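# Chapter 10: Chores

A factory robot that welds car doors repeats one motion thousands of times a day, and the door is always where the robot expects it. A kitchen offers no such help. The pot was moved last night, the plate is a different one, and someone has bought a new brand of bread. This chapter asks how far machines have come in doing ordinary work in homes and small shops, and what still stops them.

We begin with a job most people would not call a job at all: take the lid off a pot, put a bun inside, and put the lid back. Erlinda Bañez used a version of this task in the Drolari trials, which we return to in Section 10.2. Her team ran it 887 times. The machine finished 724 of those runs without help.

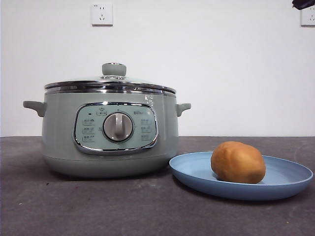 Consider what the task requires. The machine has to find a glass lid, and glass is hard for many depth sensors, which may report whatever lies behind it. It has to close on a small knob firmly enough to lift, then set the lid down somewhere it will not roll or slide. The bun is a different problem. It is soft, no two are the same shape, and a grip that suits the knob can crush the crust. Last comes the lid again, which must sit level on the rim.

Most of the failures Bañez recorded came in that final step. The lid looked closed to the camera but rested on one edge. A person would feel this through the hand and nudge it. The Drolari machine had no sense of touch at the fingertips and moved on.

Octavian Pascu, who studied shelf stocking at the Grondby stores, argues that a success rate alone says little. He asks instead how long a machine can be left by itself, and who has to come when it stops. We will use both measures in this chapter.

## 10.1 What counts as a chore

For our purposes a chore is a short task, done often, in a place that was not built for a machine.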